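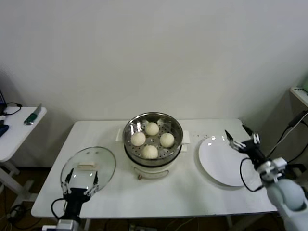

Steamed buns take the stage at Gasel

The workshop at Gasel has begun the new year with something rather homely, and we are very pleased to share it. The team at Prellari has been showing a two-armed robot how to handle a steamer, a glass lid and a batch of buns, with an operator steering both arms by remote control from start to finish.

Each run is recorded, and the plan is to gather 486 of them before the first round of training begins. A good run takes over 50 seconds, though beginners are usually a good deal slower (and nobody minds a bit!). 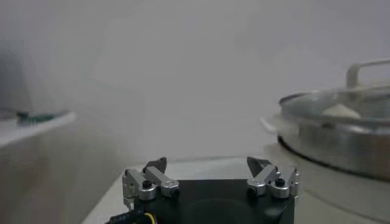

Gripper open beside the steel pot and its glass lid.

Lids, we are told, are what new operators find hardest, as the rim has to be pinched gently and the arm kept level all the way across. Dronberg lent the controllers for the winter, and five operators have been taking turns with them in short, friendly sessions.

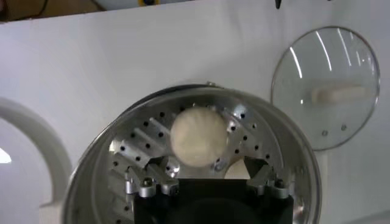 Page last changed: January 2018

Dough is a lovely thing to learn on, being soft and forgiving up to a point, and the operators soon get a feel for how lightly to close the fingers. Visitors from Stöckli will try the controls for themselves at the open day in July, and there are 26 places to be had.

Recent items
Open day at Gasel: how to book
Dronberg controllers arrive
A first look at folding towels

Contact us | © Prellari | Back to top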